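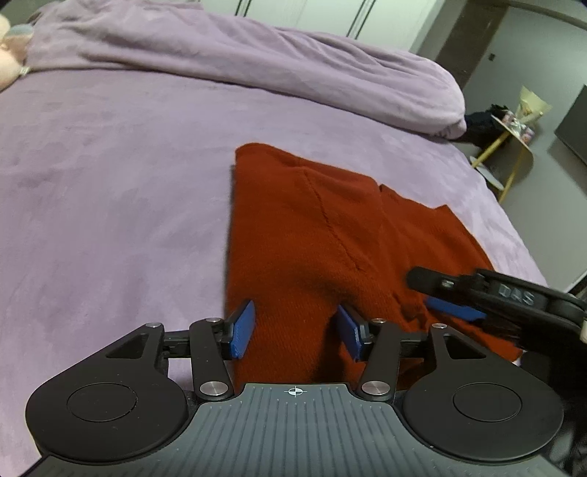 Two hand-held grippers at work on a red knit garment on a bed.

Bedroom laundry becomes classroom for folding robots

25 Sep 2019

Print this article
E-mail this article

SKOLTBRIDGE – A knit cardigan with a long row of buttons is one of the harder things a person can ask a robot to fold, according to Bindever, a small automation firm that has spent the summer collecting demonstrations of household work in rented apartments.

The firm began the project in July. Its workers go into furnished bedrooms, take a gripper in each hand and fold clothes with them, the way most people would do it with their fingers. The grippers record how the jaws open and close and how they move over the bed. That record is later used to train a pair of robot arms fitted with the same type of jaw.

Bindever said it has nearly 400 folding sessions on file so far, all of them done by hand. It plans to reach 700 before the first set of training runs is finished.

The company tried remote control first. In that setup an operator sat at a desk, watched a screen and steered two arms through a pair of handles. The arms could fold a towel that way, but the work was slow and the operators got tired. A sweater could take the better part of a morning if a sleeve slipped and had to be laid out again. The arms also had to be bolted to a heavy table, and that ruled out most of the places where people fold their clothes.

With the hand-held tools, no arm has to be moved. A worker can carry the whole kit up a flight of stairs and be ready to start in a few minutes. The company still uses remote control in its workshop for jobs that call for a great deal of force, such as closing a full drawer, and for checking what a trained arm does when it gets stuck.

Beds were chosen over tables after some debate. A table is flat and firm, and a robot has an easier time on it. But people in the apartments kept saying they fold on the bed, and a soft cover gives way when a gripper presses down. The jaws have to reach the edge of the cloth without pinching the cover along with it. Workers have been told to leave the rooms as they find them, with blankets and toys where they are, and to work with whatever light there is. 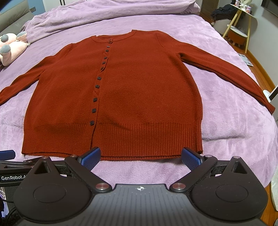 Knitwear takes up a large share of the clothing list. A woven shirt keeps its creases and shows a clear edge. A knit stretches when it is lifted by one corner, and the ribbing at the hem and cuffs pulls in while the rest spreads out. Buttons add to the trouble. If a jaw closes on one, the grip is uneven and the cloth can slide out. The instructions call for workers to take hold of the hem away from the buttons and to lift both sides at the same height.

The steps themselves are plain. The garment is laid out flat with the front up. The sleeves are brought in across the body, first one and then the other. The hem is taken up toward the collar, and the folded piece is pressed down once with the backs of the jaws. Workers may change the order if they normally fold some other way, as long as they say so in the notes. The company wants several ways of folding in the collection, so that an arm will have something to go on when a garment lands badly.

Each worker gets a 90 minute introduction before going out. Most of it is spent on pace. New people tend to move as fast as they would with bare hands, and the jaws end up closing on air. They are asked to slow down a little near the cloth, to keep both tools in view of each other, and to carry on after a mistake. A dropped sleeve that is picked up again stays in the record.

Sessions that were thrown out in the first weeks mostly had to do with cables. A cord would catch on a bed frame or drag over the garment, and the movement of the tool would jump. The cords are now clipped to the worker's sleeve. Dust has been a smaller matter. Lint from bed covers collects on the black parts of the tools, and they are wiped down at the end of the day.

The training side is handled by Elteo, a software group with an office in the same building in Skoltbridge. It sorts the sessions by type of garment, trims the start and the end of each one, and marks the points where the jaws close. Gál, a laundry service that does work for hotels and nursing homes, has agreed to try the trained arms in one of its folding rooms. The laundry has said it is mostly interested in residents' own clothes – cardigans, nightgowns, thin sweaters – because sheets and towels are already folded by machine.

No date has been set for the trial at the laundry. Bindever said 3 arms are being built for it, one of them to be kept as a spare. The trial will begin with garments that are already laid out flat. Picking a single item out of a full basket is a separate problem, and the firm has not started collecting demonstrations for it.

Sessions in the apartments will go on through the winter. The company is looking for more rooms in the Skoltbridge area, with a bed that can be reached from at least two sides. Households are paid for the use of the room, and they may supply their own clothes or have the workers bring some. Belts, shoes and anything with sequins are left out for now.

Print this article
E-mail this article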